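**Student project: sorting snack bags into a box, need advice on the demos**

**souad_bennani** wrote:

Hello all. I am in the second year and our club, Turkuron, has to show a snack packing task at the end of the term. We record the demonstrations by hand with the gripper, at home, on the kitchen side table or the big one.
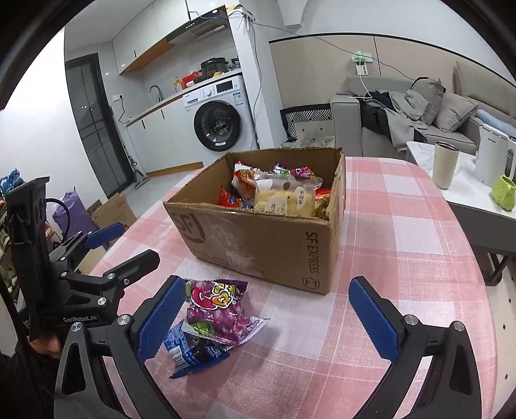

We have 259 demonstrations until now, and the policy still fails on the shiny bags. It closes too early and pushes the bag away. Should I record more, or clean what I have?

**handov_2** wrote:

Clean first. When we did it for the spring contest we had 524 and threw out more than half. The rest trained better than the full set.

**Vanderleia Brandão** wrote:

I don't agree with handov_2. Throwing out so many is a luxury when you are a small team. Souad, do you start always with the bags overlapping? If one bag lies on the other, the fingers have to choose an edge, and each person chooses a different one. Decide this with your team and write it down.

Also change the tablecloth sometimes. A plaid pattern in every episode is a risk for the judging day.

**souad_bennani** wrote:

Mostly overlapping, yes. And we are three persons, so three habits. I did not think about this. For the cloth, the teacher told us to keep the background the same, so now I am confused.

**handov_2** wrote:

Your teacher is right if the demo is in the same room. Is it?

**souad_bennani** wrote:

No, it is in the Guimarães hall, on a gray table.

**Vanderleia Brandão** wrote:

Then change it, please.

**handov_2** wrote:

OK, for that case I agree. But I still would look at all 259 before recording one more.

**souad_bennani** wrote:

I will do the two things. I start with the cleaning tonight and post the new number here.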